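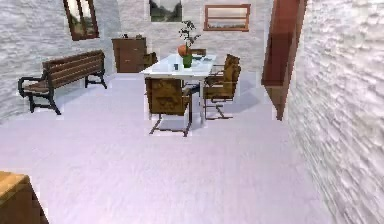

White table, four chairs, two vases.

Local history group news, in haste as the printer wants this by Monday

The Goltonham print trade project is moving again. We now have 16 recordings from people who served their time at the Wesier works, or whose parents did. Most are from the composing room, a few from the bindery, only 2 from the office. More office people please! Anyone who did wages, orders, proofs, phones. You remember more than you think.

Transcripts slow. One hour of talk takes most of an evening to type up and the older tapes have a hum on them. If you can type and dont mind the hum, get in touch.

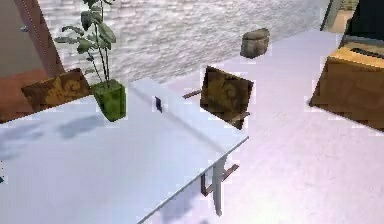 The apprentice register has been copied at last, all 216 names, with start dates and the trade each one was bound to. Spellings are all over the place, so check under every version of your family name. Several entries say only "left" with no date. Best thing for going through it is a big clear surface, something like the white table here with the potted plant kept to the back edge, as the copies are on wide sheets and need to lie flat. Pencil only near the sheets. Corrections go on the yellow slips, not on the copies.

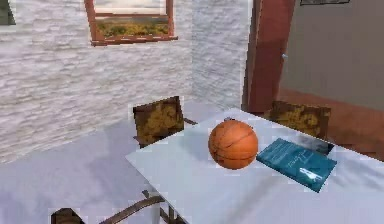

Works sports and social club next. Suso and Llanos, the two rival firms across the river, both ran teams against Wesier and we have fixture cards for 3 seasons but hardly any results. Was there a cup? Two people say yes, one says certainly not. Football and cricket are covered pretty well, but if anyone in your family played with an orange ball like the one next to the teal book, we have nothing at all on basketball and would love a team list. Programs, dance tickets, outing photos also wanted. We scan and hand back the same day.

Next meeting 7:30, usual room, side door. Bring your own mug. The talk is on night shifts and how people got home after the last bus, and the February talk on paper deliverys is still short of a speaker.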